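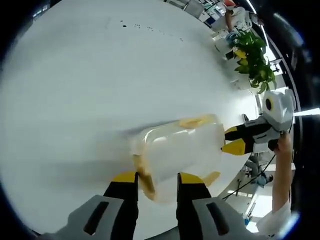

Accommodation providers under contract to the Flikusthorpe Housing Office are inspected twice a year while their rooms are used for emergency placements. The November round covered two properties, the Hamann Hotel and Prono House, and the results are set out by item below. Most comments concern fire safety and heating, but residents without kitchens also depend on shared equipment, and its condition is part of the inspection. A plastic container with residue along its upper rim is set aside for cleaning and is not counted as ready for residents. The provider is expected to correct items of this type the same day.

Date of report: Tuesday, March 16, 2021
Inspecting officer: Ratree Wiriya
Reviewed by: Bastian Kröger, Placements and Contracts

Section A. Fire safety

A1. Escape routes clear on all floors
Hamann Hotel: Met.
Prono House: Not met. Two folded beds stored on the rear landing. Removed during the visit.

A2. Alarm panel free of faults, weekly test recorded
Hamann Hotel: Met.
Prono House: Partly met. Tests were carried out but not written down for two weeks in November. Manager reminded that the log must be kept at reception.

A3. Bedroom doors close fully on their own
Hamann Hotel: Not met. Rooms 7 and 12 stick on new carpet. To be planed.
Prono House: Met.

Section B. Rooms and heating

B1. Number of occupants within the limit for the room
Both properties: Met.

B2. Heating can be controlled by the resident
Hamann Hotel: Partly met. Radiator valve in Room 15 is seized. The resident has been offered a move to Room 13 and has declined — repair to go ahead with the room occupied.
Prono House: Met.

B3. Window restrictors fitted above ground level
Both properties: Met. One loose screw at Prono House, tightened on site. 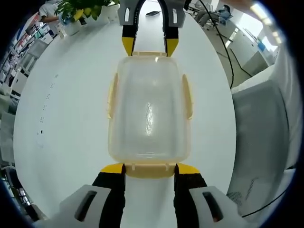

Can a provider move a resident to another room so that repairs can be made?
The provider must first ask the Housing Office, which will speak with the resident and confirm any move in writing. In an emergency, such as a leak or loss of power, the provider may act at once and report the move by the end of the day.

Section C. Shared kitchens and laundry

C1. Refrigerator space labeled by room
Hamann Hotel: Met.
Prono House: Partly met. Labels missing on the lower shelves.

C2. Cooking equipment in working order
Hamann Hotel: Met. Second microwave supplied since the last visit.
Prono House: Met.

C3. Laundry open in the evening
Hamann Hotel: Not met. Door locked at 7 p.m., contrary to the contract. The manager stated that noise complaints had come from guests on the Fodness Road side. Later hours to be agreed with the Placements team.
Prono House: Met.

Section D. Follow-up

Items marked "Not met" and still open will be checked at a return visit. Items marked "Partly met" may be closed on receipt of a photograph or a copy of the relevant log, sent to the inspecting officer. The item at C3 remains with Mr. Kröger.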